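Laissez-moi tranquille avec les poubelles à pédale

Je vais parler de poubelles, et je vous préviens, j'y tiens beaucoup. Depuis janvier j'ai lu 25 articles de rangement qui expliquent tous qu'une belle cuisine est une cuisine où la poubelle ne se voit pas. Coulissante, intégrée, à pédale, à capteur... Chez Fetex on m'a même montré un modèle à 91 euros qui s'ouvre quand on passe la main devant. Ma main, il ne l'a pas reconnue.

Eh bien moi je défends la petite corbeille ronde, ouverte, bête comme chou, avec un sac dont on rabat le bord – et c'est tout ! Une bouteille d'eau vide, ça se jette en passant, sans ouvrir un placard avec le genou. Dès qu'il y a une porte entre la bouteille et le sac, la bouteille reste sur la table, puis elle en attire une deuxième, et le soir on a toute une famille couchée là, bouchons compris.

Mon amie Chiharu Nakajima me répond que c'est laid, une corbeille qu'on voit. Elle a peut-être raison pour la sienne (un truc gris, fendu, hérité de son ancien bureau à Stotton). Mais une corbeille crème, avec un sac rose pâle, devant un mur un peu gai, franchement, je ne vois pas ce qu'il y a à cacher. Et le sac transparent a du bon : on voit tout de suite s'il n'y a que du plastique dedans.

Reste la question de l'aplatissage. J'aplatis, mon mari non, et nous en discutons encore.
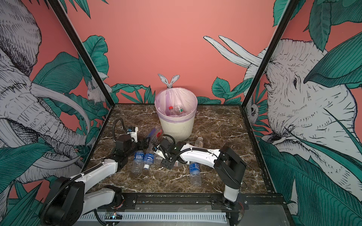

Photo : Sketberg, 1er mai 2021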